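Spaghetti at Wieczorek: your questions

Do you stock more than one brand?
Oh yes, and we love comparing them! Ankara and STATIME are both on the table, and there's more pasta at the rack.

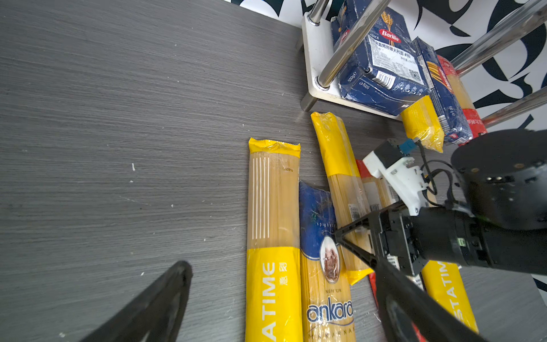 Long packets, side by side

How do I store an opened packet?
Fold the top down tightly and clip it, or tip the lot into a tall jar. Keep it dry — a cupboard away from the hob is perfect.

Can I see the pasta before I buy?
You can! Plenty of packets have a clear section, so have a good look at the strands.
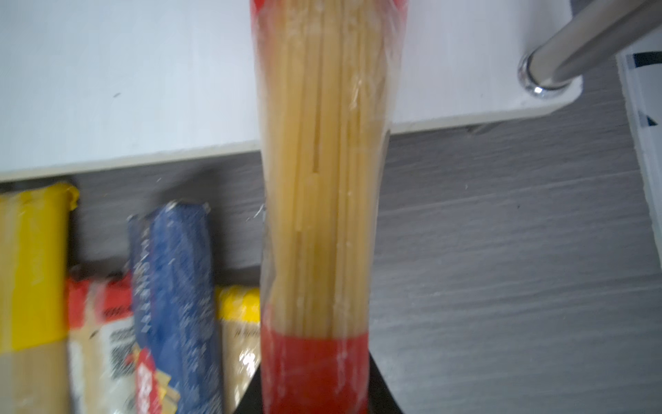
Photo: Hanna Szczepańska

Do you sell whole cases?
We do, 32 packets to a case. Ask Hubert Lis at the till.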